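Memory install cell at our refurb site - what changed on the bench

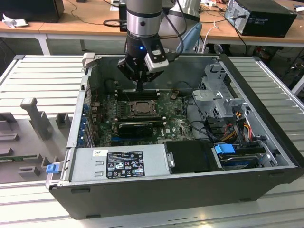 Post 1 - tray_mapper
We refurbish office desktops, tower format, mostly off-lease. Since March one of the four benches at the Varkwood site has had an arm on it. The case lies on its side on the slatted platform, the arm comes in from the top with a two-finger gripper, and parts are presented in a gray fixture tray to the left of the case. Integration was done by Clivow.
Scope is memory only. Power supply, drives, graphics card and air duct stay with people. Current rate is 24 towers a shift on that bench. I'm interested in how others split the work between arm and tech, and what it did to your job grades.

Post 2 - slotB2
What are you doing about cables? Our units have the power bundle and the data cables running over half the board. We had a gripper finger catch a loop twice in the first month.

Post 3 - tray_mapper
The tech dresses them before the case goes on the platform. Adds time. It is in the work instruction now as step 4, and it was not in the quote.

Post 4 - Luo_bench3
I work the bench next to that one, so a different view. "Adds time" is 300 towers' worth of cable dressing a month that used to be part of opening the case, when you moved what you needed to move and got on with it. Now it has to be done to a standard so the arm doesn't fault. The interesting part of the job went to the arm and the prep stayed with us.

Post 5 - hexdriver
Seating DIMMs was the interesting part?

Post 6 - Luo_bench3
No. Diagnosing why one didn't seat was. The arm stops on force limit and calls for a tech, who clears it and restarts. Whoever is on shift gets the fault and there's no time to look at the slot.

Post 7 - A. Soltani
Azadeh Soltani, I run test at Dranport. Same kind of cell, second year. We logged 1,608 units before changing anyone's role and 144 of those needed a tech at the arm. Most were tray loading errors: module in backward, or not fully down in the holder. We moved tray loading to one trained person per shift and paid it at the higher grade. The fault count dropped enough that the bench techs got their diagnosis time back.

Post 8 - slotB2
Disagree with the single loader. That person is on break and the cell is idle. Train everyone and put a keyed holder in the tray.

Post 9 - A. Soltani
Keyed holders are fine if you run one module type. We run three. Breaks are covered by a second loader.

Post 10 - hexdriver
Still don't see the payback on memory alone. A tech does that in under a minute with the side panel off.

Post 11 - tray_mapper
Payback case was thumbs, mostly. Two people on restricted duty last year from repetitive push force. I would not defend it on cycle time.
Luo - can you send me the fault times you have written down? The controller log only keeps the code.

Post 12 - Luo_bench3
I have them on paper from April on. Will scan. Also, regrade question still open - the posting for bench tech says "cell attendant" now and the pay line is blank.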